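Section 4: Laying out and drying your first tray

Now for the fun part! You've set up your Melteo dehydrator, run it empty for 24 minutes and let it cool, so you're ready to put some fruit in. Apples are a lovely place to start: cheap, forgiving, and the kitchen smells wonderful for hours afterwards.

You will need 600 g of firm apples, a sharp knife, a bowl of water with a squeeze of lemon, and a clean tea towel.

1. Wash and core the apples. Leave the skins on if you like them chewy.
2. Cut them into even rings. Thin rings go crisp, thicker ones stay bendy (both are delicious).
3. Drop the rings into the lemon water as you go.
4. Lift them out and pat them dry on the tea towel.

Note: One tray holds up to 200 g of sliced fruit. Please don't squeeze in more, as the air needs room to move between the pieces. 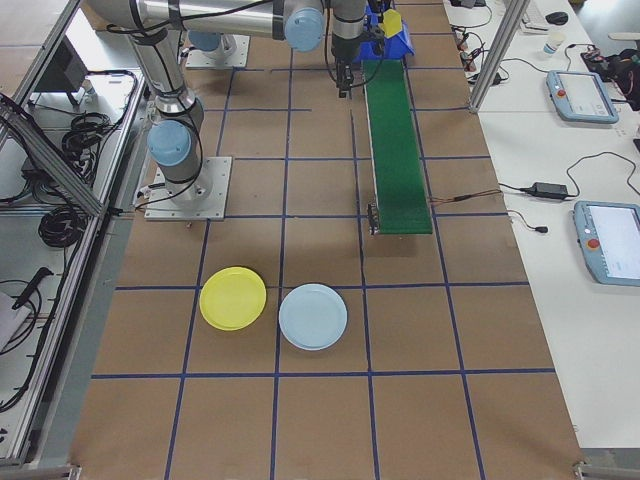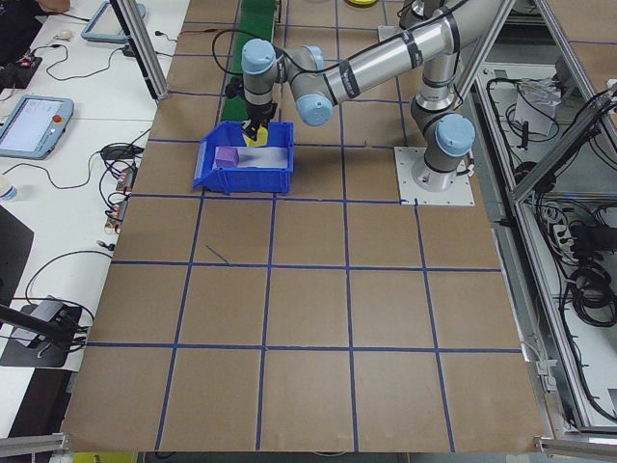 Sorting the rings before they go in makes a real difference, and it takes no time at all. Put thick ones and thin ones on separate plates; two in different colours, like the yellow and the light blue, make it very easy to remember which is which. Load the thick rings on the bottom tray, nearest the heater, and the thin ones above.

5. Slide the trays in until they click, then close the door.
6. Turn the dial to 51 °C and press Start.
7. Swap the trays over halfway through.
8. Test a ring by tearing it. If you see beads of juice, give it longer and test again.

CAUTION: The trays get hot. Use oven gloves, and keep the vent at the back clear while the fan is running.

CAUTION: Never pour water into the base. Unplug the machine and wipe it with a damp cloth.

9. Let the rings cool fully before you put them in a jar. Check the jar the next day, and if the glass has misted up, dry the fruit again straight away.

Once you've got the hang of apples, do try pears! Marietjie Fourie's cinnamon pear recipe is in Section 7, and it's a treat stirred into porridge.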